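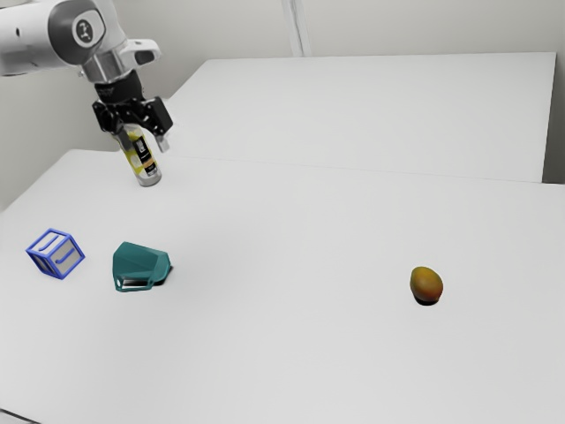

Bottle in the gripper, with the block, the teal thing and the mango still on the table (simulation).

Can a robot arm tidy a table yet, or is it too early?

Posted by Hòa Kim in Robots and Automation

Hello everybody. I ask this for our small packing workshop and also a little for my own kitchen. We have one table where all kinds of things are left at the end of the shift, and each evening a person spends time to put them back. The things are never the same. One day it is bottles and fruit from lunch, another day toys from the returns box, or small parts with strange shapes.

My brother-in-law thinks we should buy an arm with a simple two-finger gripper and let it do this job at night. A seller from Berchtold gave us a price for a used arm, without camera and without software. I was surprised how much of the work is then left to the buyer. He also told us to try everything first in simulation, so I put up the kind of table I mean at the top of this post. The bottle is a slim one with a dark label, and the gripper holds it upright but a bit tilted.

What I would like to know:

Is it realistic today that one arm picks up a bottle, a toy block and a mango with the same fingers, and does not crush the mango?

If it works in simulation, how much of it will work on the real table?

Must I teach it every object separately? We have 508 different articles in our list, and I can not imagine to do this by hand.

I don't need it to be fast. If it takes from eight in the evening until the morning, it is fine for me. I have some experience with programming, but of the old kind, for conveyor controls. Thank you for your patience with my English.

Answer from sulleck_bench

No. Save your money. We had one for a year and it was a coat rack for most of it.

Answer from Marit_K

I would not say no so quickly, but it depends very much on what you call tidy.

Picking single things from a plain table, with space between them like in your picture, is the easy end of the problem. A block is friendly, because it has flat sides. A bottle is also okay if it stands. When it lies down it can roll from the fingers, so you want the software to go for the middle and close slowly.

For the mango, look at the force setting of the gripper before you look at anything else. Some cheap grippers know only open and closed, and this is no good for fruit. You want one where the force can be limited, and soft pads on the fingers. We use silicone pads from Kovasa and change them every 2 months. A ripe mango I would still leave to a person.

The teal piece is the one I would worry about. With so many angles, two flat fingers may touch it only at small points, and then it turns in the grip. Try it lying in different directions, also with the opening toward the arm.

About simulation: it is good for finding stupid mistakes, for example the arm hitting the table or a place it can't reach. It is less good for friction and for things that bend. In our shop we ran 932 picks in simulation with very few drops, and I was very proud. Then on the real table we made 105 picks with the same program, and the thin plastic bags and the shiny lids gave us trouble from the first hour. So please do not take the simulated number to your boss as a promise.

You do not need to teach all your articles one by one. The newer software looks for a place to grip and does not need to know the name of the thing. But if every article must go back to its own shelf, then it must recognize it, and this is a different job. My advice is to start with three or four boxes – bottles, toys, food and "a person should look at this". The last box will be quite full in the beginning.

Answer from Dinik user 2

Marit is right about the pads. I want to add only the point of safety. If the arm runs at night when the room is closed, you still need a stop button near the door and a proper check of the cell by somebody qualified. Ask your insurance before you buy, not after. Ours needed from April until the summer to give a reply.

Also, for the kitchen at home, I would wait. At home the table is never so clear, and there is always a cup with something in it.

Comment from Hòa Kim

Thank you all, also for the coat rack. I will ask the seller about the force limit and try the boxes idea first in simulation, with more things on the table and closer together. Marit, do you remember how thick your silicone pads are?

Comment from Marit_K

Three millimeters. The thinner ones tore at the corner.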